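Capítulo 4
Probabilidad: lo que esperamos y lo que sale

Confieso que suspendí mi primer examen de probabilidad. Me lo puso Kavitha Pai, que daba clase los jueves a primera hora, y la pregunta que me hundió parecía una tontería: si lanzo una moneda 200 veces, ¿me debe extrañar una racha de seis caras seguidas? Contesté que sí, muy seguro. Pues no, lo raro sería no verla.

De esa clase de sorpresas trata este capítulo. Vamos a empezar despacio, con sucesos y espacios muestrales, y dejaremos las fórmulas para el apartado 4.2. Si ya las conoces del curso anterior, no te las saltes — yo las he explicado durante más de 20 años y todavía me equivoco con los complementarios cuando voy con prisa.

Un espacio muestral es la lista de todo lo que puede pasar. Con una moneda hay 2 resultados; con un dado, seis. Hasta ahí, bien. El lío empieza cuando los resultados no son igual de probables, o cuando al sacar algo de una bolsa ya no lo devolvemos y la segunda extracción depende de la primera. 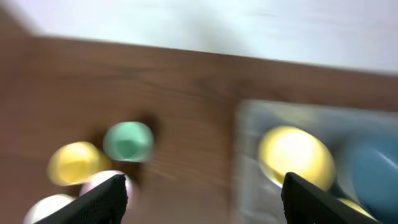 A mí me ayuda mucho dibujar un árbol. Cada rama es una posibilidad, encima le escribo su probabilidad y luego multiplico a lo largo del camino. Mi compañero Anas Kassab prefiere las tablas, y discutimos sobre ello en junio, cuando toca corregir. Prueba las dos cosas y quédate con la que te salga limpia en un examen.

Antes de seguir, coge papel y contesta a ojo, sin calcular: en tu clase, ¿qué probabilidad hay de que dos personas cumplan años el mismo día? Apunta el número y guárdalo, que lo vamos a necesitar en el apartado 4.3.

4.1 Sucesos y espacio muestral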